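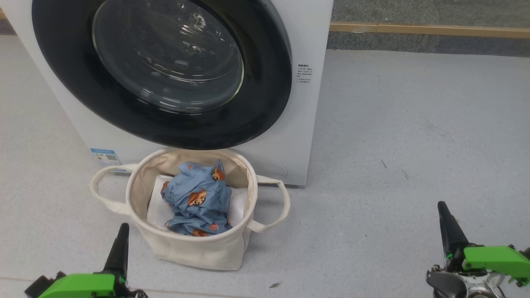
Laundry cell, basket at the door, both grippers down.

Gripper maintenance on the laundry cell, July 2024

I've had a couple of emails asking how the two-arm laundry cell is set up and what I do to keep it running. These are my notes, tidied up a little. They cover the grippers, the basket position, the head camera and one repair that took longer than it should have.

The job is simple to describe. The robot picks clothes out of a soft fabric basket and puts them into a front-loading washer. Wanting Han wrote the task code. I look after the hardware, and I get the call when something slips.

Fingers

Each gripper has black tapered fingers on a lime-green printed housing. The green has no meaning. Stamelano had a sale on that filament and I bought enough for spares. The fingers are a softer material and they wear at the tip first, on the inside face, where they pinch cloth against each other. Once the inside face goes shiny, thin cotton starts to slide out halfway to the door. I swap the fingers as a pair. I tried changing only the worn one in March and the grip closed off center by enough to miss a sock.

Swapping takes two screws per finger. Use a hand driver. The screws go into brass inserts, and the inserts will spin in the print if you lean on them. If one spins, print a new bracket. I have tried glue, and it held for 66 cycles.

Before the new fingers go on, I wipe the mounting face with a dry cloth. Lint packs into the corner behind the bracket and tilts the finger. You can't see the tilt at the mount, but you can see it at the tip.

Gripper zero

After any finger change the closed position has to be taught again. My steps:

Power the arm, leave the gripper drive off.
Close the fingers by hand until the tips just touch.
Read the encoder and write the number down on paper.
Turn on the drive and close at low current.
Compare. If the two readings differ by more than 11 counts, something is loose.

The usual loose thing is the link pin on the right gripper. It has a retaining clip that walks out of its groove. I replaced the clip with a slightly thicker one from Gromer and it has stayed put, though I still check it on every finger change.

Basket position

The basket goes on the floor in front of the door, centered on it, with one handle out to each side. The handles matter. They are open loops and a fingertip fits through them very nicely, which is good when you want to move the basket and bad when you are reaching for a shirt. With the loops pointing left and right, the arms come in over the rim and stay clear of them.

The fabric sags. Wanting first used a fixed height for the rim, which worked with a full basket and failed with a nearly empty one. Her current version finds the rim each time before the first pick. It adds a second or so and I stopped getting calls about it.

I don't tape the floor. The speckled floor gives the camera poor edges to work with, and tape marks gave it edges in the wrong places. Position is taken from the rim of the washer door, a wide black ring on a white panel. It is the easiest thing in view to find. The one problem with it is gloss. A lamp behind the robot puts a bright arc on the black and the circle fit wanders. We moved the lamp.

Head camera

The head camera looks down at the basket and the lower part of the door. The top of the washer is out of view from this pose, and that's fine, nothing up there is used for picking. What I do want in view is both fingertips, one at each lower corner. If I can see them I can check the hand-eye calibration by eye before starting anything. When a tip shows up in a different place from last time, I run the full calibration again.

Exposure is fixed. Auto exposure chased the white panel and left the cloth too dark to segment. Patterned clothes are fine at the fixed setting. White on white is still the weakest case, and a white towel under something colored is often found only after the top piece is gone.

The slow repair

In the spring the left gripper began to open late, by as much as 300 milliseconds, and only some of the time. I changed the drive. I changed the cable to the drive. I blamed Wanting's code in writing, and had to take it back in writing. Shengli Jiang finally moved the arm through its range with a meter clipped on and found the signal dropping out at one elbow angle. One conductor in the dress pack had broken inside its jacket, right where a cable tie had been pulled too tight. I was the one who had pulled it.

All the ties on both arms are now hook-and-loop, and the cable has a longer loop at the elbow. I ordered the new cable from Vestitz in a high-flex type. It has done 178 hours so far with no late openings in the log.

Spares on the shelf

Two pairs of fingers. One printed bracket for each side. Retaining clips, a small bag. A spare elbow cable, already crimped. Brass inserts and the tip for the soldering iron that fits them, which live in the same box now after an evening spent looking for the tip.

Still open: the mount for the right gripper has a little play that I can feel by hand but can't find in the data. I have a new bearing coming and will add a note when it's in. If you want the bracket files, email me and say which side, as they aren't mirrored.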